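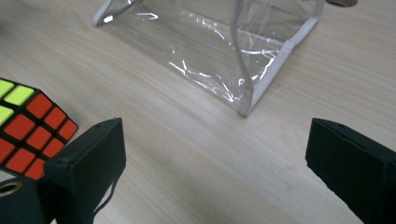 지코 오픈데이 말고 Zirau 쪽 공개 시연일, 다녀오신 분 계신가요?

작성: 납땜초보맘

안녕하세요, 게시판 눈팅만 하다가 처음 글 씁니다. 중학생 아이가 로봇에 푹 빠져 있는데요, Zirau 연구동에서 하는 로봇 조작 시연일에 가고 싶다고 며칠째 노래를 부릅니다. 안내문에는 "물체 집기 시연 및 손 그리퍼 체험"이라고만 적혀 있고 자세한 내용이 없더라고요. 8월에 한 번 열렸다는 이야기를 들어서, 그때 가보신 분들께 여쭤봅니다.

궁금한 건 이 정도예요. 아이가 직접 만져볼 수 있는 게 있는지, 설명이 너무 어렵지는 않은지, 그리고 저처럼 아무것도 모르는 부모가 따라가도 지루하지 않을지요. 집에서는 Drutix 조립 키트로 팔 하나 만들어 본 게 전부입니다. 그것도 손목 부분이 자꾸 한쪽으로 돌아가서 아직 미완성이에요.

아, 그리고 투명한 물건을 집는 시연이 있다고 하던데 그게 왜 특별한 건지도 궁금합니다. 아이한테 물어봤더니 "엄마, 그게 제일 어려운 거야" 하고는 설명을 안 해줘요. 미리 알고 가면 저도 아는 척 좀 할 수 있을 것 같아서요 ㅎㅎ

이번 일정은 2019년 11월 3일이고 신청은 아직 받고 있는 것 같습니다. 미리 감사드려요!

작성: 기어비242

8월에 다녀왔습니다! 저는 혼자 갔는데 너무 재미있어서 예정보다 훨씬 오래 있다 왔어요. 길게 써도 되죠? 할 말이 많습니다.

일단 직접 만져볼 수 있느냐, 네, 만져볼 수 있습니다. 제가 갔을 때는 오전이 발표와 시연이었고 오후가 체험이었어요. 체험은 손에 드는 그리퍼를 잡고 탁자 위의 물건을 집어 보는 건데, 이게 보기보다 훨씬 어렵습니다. 손가락이 두 개뿐이잖아요. 평소에 우리가 엄지랑 검지만 쓰는 것 같아도 사실 나머지 손가락이 옆에서 엄청나게 도와주고 있었구나, 그걸 몸으로 알게 됩니다. 저는 큐브는 금방 집었는데(마주 보는 두 면을 잡으면 되니까요) 비닐 가방에서 완전히 막혔어요. 손잡이 고리를 노리고 들어갔더니 고리가 슬쩍 밀려나고, 다시 가면 또 밀려나고... 옆에서 보던 초등학생이 가장자리를 살짝 눌러서 세우고 집어 보라고 알려줘서 겨우 성공했습니다. 그 친구가 저보다 훨씬 잘하더라고요!

투명한 물건 이야기도 적어볼게요. 전공자는 아니고 그날 들은 내용에 제가 나중에 찾아본 걸 섞은 겁니다.

큐브는 카메라가 보기에 고마운 물건입니다. 색이 진하고, 칸 사이에 검은 선이 있고, 모서리가 반듯하지요. 어디서부터 어디까지가 큐브인지 알아내기가 쉬운 편이에요. 그런데 투명한 비닐 가방은 몸통으로 뒤에 있는 나뭇결이 그대로 비칩니다. 화면에 남는 단서라고는 하얗게 번쩍이는 반사광이랑 구겨진 자국, 그리고 테두리를 두른 흰 선 정도예요. 게다가 반사광은 보는 각도가 바뀌면 같이 움직이거든요. 그리퍼에 달린 카메라는 손이 움직일 때마다 시점이 달라지니까, 방금까지 반짝이던 곳이 조금만 다가가도 사라지고 다른 데가 반짝입니다. 거리를 재는 센서도 투명한 재질에서는 빛이 통과하거나 엉뚱하게 튕겨서 값이 이상해지는 일이 흔하다고 해요.

여기에 비닐은 모양까지 변합니다. 큐브는 집어도 큐브인데 가방은 건드리는 순간 주름이 바뀌잖아요. 잘 안 보이는데 모양도 계속 달라지니, 자녀분 말이 맞습니다. 정말 어려운 축에 들어요. 현장에서 흰 테두리를 꼭 보세요. 가방 아래쪽 모서리에서 흰 선이 만나는 부분이 있는데, 저는 그걸 기준점 삼아 접근하니까 그나마 방향이 잡혔습니다.

부모님이 지루할까 봐 걱정하셨는데, 오전 발표 중에 Aaltonen 팀 순서는 좀 어려웠어요. 수식이 나옵니다. 그때 뒤쪽 전시 탁자를 먼저 둘러보셔도 괜찮아요, 자유롭게 돌아다니는 분위기였습니다. 반대로 Wokico 순서는 무조건 앞자리에서 보세요. 말은 별로 없고 집고 놓고 집고 놓고만 하는데, 이상하게 눈을 못 떼겠더라고요. 놓칠 때마다 관람석 전체에서 "아아" 소리가 나고, 들어 올리면 박수가 터지고요. 로봇 시연에서 이렇게 응원해 본 건 처음이었습니다.

준비하실 건 별로 없습니다. 소매가 넓은 옷은 체험할 때 걸리적거려요. 케이블이 손 쪽으로 늘어지는 장비가 있어서 진행하시는 분이 소매를 걷으라고 했습니다. 그리고 체험은 14명씩 조를 나눠서 들어가는데 접수 순서대로였어요. 아이가 체험을 제일 기대한다면 도착하자마자 접수부터 하세요.

Drutix 키트 손목 돌아가는 문제는 저도 겪었습니다. 저는 서보 혼을 끼우기 전에 서보를 가운데 위치로 맞추지 않아서 그랬어요. 일단 빼서 중립으로 돌려놓고 다시 끼워 보세요. 그래도 그러면 조립 게시판에 사진 올려주시고요.

작성: 뚝딱118

무료예요. 주차는 자리 별로 없으니 버스 타세요. 애들 많이 옵니다.

작성: 밥솥도로봇이다

위에 잘 써주셔서 저는 조금만 보탭니다. 저도 8월에 아이 둘 데리고 갔어요.

설명 수준은 발표하는 팀마다 차이가 큽니다. 중학생이면 절반은 알아듣고 절반은 흘려듣겠지만, 저희 큰아이도 그랬는데 집에 와서 흘려들은 줄 알았던 얘기를 줄줄 하더라고요. 질문 시간에 손 들면 정말 성의 있게 답해 줍니다. 저희 아이가 "왜 손가락이 검은색이에요?" 하고 물었는데 그 질문 하나로 한참 이야기가 이어졌어요. 그 팀은 화면에서 물체와 손가락이 섞여 보이지 않게 무광 검정을 쓴다고 했습니다. 번쩍이는 손가락이면 반사 때문에 헷갈린다고요. 다른 팀은 이유가 다를 수도 있겠지요.

그리퍼 손가락 안쪽도 기회가 되면 자세히 보게 해주세요. 팀마다 붙여 놓은 재질이 다른데, 미끄러운 비닐을 잡을 때 차이가 꽤 납니다. 저희는 집에 와서 나무젓가락 끝에 미끄럼 방지 매트를 잘라 붙이고 지퍼백 집기 시합을 했어요. 아무것도 안 붙인 젓가락이랑 비교하면 느낌이 확 다릅니다. 시연 가기 전에 미리 해봐도 재미있을 거예요!

하나 다르게 기억하는 건, 체험 접수가 2층이었어요. 1층 안내대에서 줄 서 있다가 잘못 섰다는 걸 알고 뛰어 올라갔습니다. 이번에도 같은지는 모르겠으니 입구에서 한번 물어보세요.

작성: 납땜초보맘

와, 이렇게 자세히 써주실 줄 몰랐어요. 모두 감사합니다! 방금 신청했어요. 아이한테 "반사광이 각도 따라 움직여서 어렵다며?" 했더니 눈이 동그래졌습니다 ㅋㅋ 젓가락 시합은 오늘 저녁에 바로 해보려고요. 손목은 빼서 다시 맞춰 보고 조립 게시판에 글 남길게요.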